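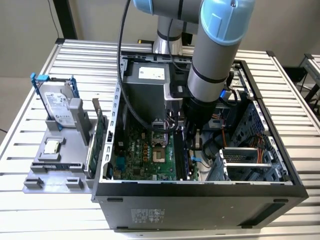
A reply under my last post asked whether it's even worth opening up a desktop that old, or whether the whole thing should just go in the e-waste bin with the others.

Fair question, so I'll go through it in a thread. I take apart old office desktops for parts, and I've done enough of them now to have opinions.

Short answer: yes, it's worth it, if you have the bench space and you don't count your own hours. The case, the power supply, the memory and the drives all have a second life. The board sometimes does.

The current lot came out of an office in Flandurside that was replacing everything at once. 60 towers, all black, all the same size. Same size is good. You learn one and you've learned most of the rest.

First thing, before any screws: unplug it, hold the power button down for a few seconds, then lay it on its side with the removable panel up. Working on a tower while it's standing is how you drop a screw behind the board and spend the evening shaking the case.

Side panel off. On these it's two screws at the back and then a slide. Put the screws in a lid or a cup. I use the caps from peanut butter jars.

Dust next. I do this outside with a hand blower and a soft paintbrush. Hold any fan still with a finger while you blow on it.

Then look for a while before pulling anything. Find the power supply, follow its cables, and see what they're holding down. In a small case the wiring gets stuffed wherever there's a gap, and the drive cage is usually the gap.

Drives come out first. Label them before you put them down. I write the tower number on masking tape and stick it on the drive and on the case. The data gets wiped on a separate machine, and no drive leaves here until that's done.

Drive sizes in this lot are nearly all 500 GB spinning disks. Slow, but fine for backups. I sell the ones that pass a full surface test and drill the ones that don't.

Once the drive is out you have loose power connectors flopping around. SATA power leads tend to have an orange wire in with the red, yellow and black. That's 3.3 volts. Red is 5, yellow is 12, black is ground. Useful to know if you're testing a supply with a meter.

Tuck those leads back in the cage when you're done. If you leave them hanging they'll catch on everything else you try to lift out.

Memory: push the latches at the ends of the slot outward and the stick pops up on its own. If you're pulling hard, you've missed a latch. Sticks go in an antistatic bag, not a sandwich bag.

Now the processor, which is where people do the damage. Heatsink comes off first. If it's stuck, run the machine for ten minutes beforehand to warm the paste, shut down, unplug, and then twist gently. Don't pull straight up.

After that it's the lever. Press down, move it out sideways, lift. The metal frame comes up and you can take the chip out by its edges.

If your board has the pins in the socket, cover the socket the minute the chip is out. Those pins bend if you look at them wrong. I keep a tin of plastic socket covers for this and I still run out.

Several of you have asked if bent pins can be fixed. Sometimes. A mechanical pencil with the lead taken out fits over a pin and lets you nudge it. Good light, a magnifier, and stop when you're annoyed. I've saved a few boards that way and finished off a few more.

A board with a bad socket still isn't trash. The coin cell holder, the clips and the little plastic header covers all come in handy. After that it goes in the board pile, and boards get a better price by weight than mixed scrap.

Power supplies: read the label before you decide. It tells you the output on each rail. Anything that smells burnt goes straight to recycling.

Do not open a power supply. The capacitors inside can hold a charge long after it's unplugged. I've been doing this for years and I don't open them. If the fan is noisy, I recycle the unit.

On benches, because I get this one a lot. I'd take a metal bench or a thick wooden one over a folding table any day. Slats are fine for the case itself but small screws will find the gaps, so put a tray down.

With a metal top, don't ever power up a bare board sitting directly on it. Cardboard underneath. The board's own box is even better if you've got it.

Wrist strap: yes, wear one. Clip it to bare metal on the case. I skipped it for a long time and got lucky.

Tools I use on every tower — a number 2 Phillips, a number 1 Phillips, a plastic spudger, side cutters for old zip ties, masking tape, a marker. The screwdriver is an Evby with a magnetic tip, which I bought used. Any decent one will do.

I store the parts in Torine drawer units, the shallow ones. Memory in the top, cables below that, brackets and rails at the bottom. Keep the drive rails. They fit one case family and no other, and people will write to you asking for them.

Time per tower is 30 minutes if nothing is stuck. That's from lid off to parts labeled. My first one took most of an afternoon.

Money, for the person who asked for real numbers. My best tower so far brought in 70 dollars in parts, nearly all of it from the memory and processor. Most bring a lot less. A few bring nothing and you've paid for the trip to the recycler.

I take the leftovers to Ghumman, the scrap yard out past the rail bridge. They want steel cases separate from boards and cables. If you show up with it all mixed, you get the mixed price.

Back to the original question, then. If the machine still starts and has a sound board, I'd rather clean it, add memory and a solid state drive, and pass it on whole. That's less work than stripping it, and somebody gets a computer.

If it doesn't start, try a known good power supply before you give up on it. On this model the supply goes long before the board does. Then try one stick of memory at a time.

Also swap the coin cell while you're in there. A dead one can give you a wrong clock and settings that won't stick, and people throw out the whole machine over it.

A couple of follow-ups from the replies:

Yes, you can reuse thermal paste in the sense that it will still be there. Don't. Clean both surfaces with isopropyl alcohol and a coffee filter and put on a fresh dab.

No, I don't keep the cases unless the panel and the front buttons all work. They take up too much room. I kept a stack in the garage for two winters and used one.

Yes, I'll sell rails and brackets for the cost of postage. Send me the model number from the sticker on the back of the case, and measure the drive bay before you write.

The remaining towers from this lot should be finished by April. I'll post the parts list when the drives have all been through testing.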